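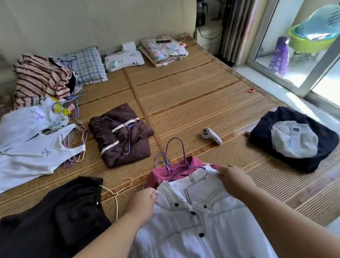

Olmedo Opens Sign-Ups for Its Fall Closet Days, With Free Help Sorting, Hanging and Passing Along Clothes

WARKSIDE – Olmedo, the neighborhood clothing exchange on the lower end of Prendelier Street, is opening sign-ups this week for its fall Closet Days, a run of free get-togethers for anyone whose closet has gotten a little ahead of them. The first one falls on a Sunday in October, and doors open at 10 in the morning, with coffee on well before that for the early birds (and there are always early birds!).

Anyone who has come to us before will know how the day goes, but every season brings new faces, so we are happy to go over it again. You bring a bag or two of clothes from home, hangers and all if you like, and you find yourself a spot to spread out. Everything comes out of the bag and gets laid flat where you can see it. After that you pick up one piece at a time, hold it up by the shoulders, have a good look at the collar and the buttons, and decide whether it is going back home with you, going onto the exchange rail or going into the mending basket. We have people on hand all day who love this sort of thing and who will gladly give an opinion if you want one, and leave you in peace if you don't.

Last spring's Closet Days brought in 328 pieces of clothing over two weekends, and of those, 94 went through the mending basket first and came out the other side with new buttons, closed seams or a fresh hem. Many of them were on the rail again the same afternoon. We were especially pleased with how the shirts did. A button-front shirt is one of those things people give up on for the sake of a single missing button, when a match can very often be found in the big button drawer at the back, and if there isn't an exact match there is usually something close enough that you'd have to be standing awfully near to tell.

"We started out thinking people would come to get rid of things, and they do, but a great many of them go home happiest about something they had already," Olmedo said in a note to its members. "Somebody will lay out a pile of tank tops and T-shirts and find a good blouse underneath that they'd been looking for since the winter. It gives us just as much pleasure as filling up the rail, and we hope folks will go on taking their time over it."

New this fall is the hanger swap, which came out of a suggestion in the comment box and which we should probably have thought of years ago. Thin coated wire hangers pile up in every house in Warkside, or so it seems to us, and they hook into one another in a way that can try anybody's patience. Bring your extras, in any color at all, and untangle what you can before you come. (If you can't, bring the tangle. There will be a table for it.) Flislow, the laundry and alterations shop across the street, has kindly agreed to take whatever is left over at the end of each day, and families setting up a first apartment are welcome to help themselves to as many as they need at no charge.

Flislow is also lending its steamer and two pressing boards for the season, and will be giving a short lesson each afternoon at 2 on the care of white cotton. It will cover washing whites apart from bright pinks and reds, treating the inside of a collar before it yellows, pressing around topstitching without flattening it, and fastening the top button before a shirt goes on the hanger so that the collar keeps its shape. The lesson runs a little under an hour, and you're very welcome to bring a shirt of your own to practice on.

A few things we'd ask of everyone. Please bring clothes washed and fully dry. Please check your pockets, as we hand back a surprising number of house keys every season and would so much like to hand back fewer. Each person may bring up to 12 pieces for the exchange rail on any one day, and may take home the same number. Clothes for children and babies don't count toward the limit in either direction. We can't take shoes, pillows or heavy bedding this time around, much as we'd like to, as the storage room is still waiting on its new shelves.

Sorting goes on at floor level as well as at the tables, with woven mats put down for those who prefer to kneel or sit with their things around them, so do wear something comfortable. If getting down on the floor isn't for you, just say so when you sign up and we'll hold a table and a chair with a back for you near the windows, where the light is best for telling navy from black.

There will be 6 Closet Days in all this season. Places are free, but they do go quickly, and we ask that you sign up ahead so that everybody has room to spread out. Sign-up sheets are at the Olmedo front desk and beside the register at Flislow, and members can also reply to the fall newsletter with the day they'd like. Walk-ins will be let in after lunch whenever there is space.

Mending supplies are welcome at any time, most of all white and dark thread, plain round shirt buttons and sharp hand needles. They can be dropped off at the front desk during regular hours.

About Olmedo

Olmedo is a member-run clothing exchange and mending room in Warkside. Membership is open to all, and the exchange rail is free to use for members and visitors alike.

Press inquiries may be left at the Olmedo front desk.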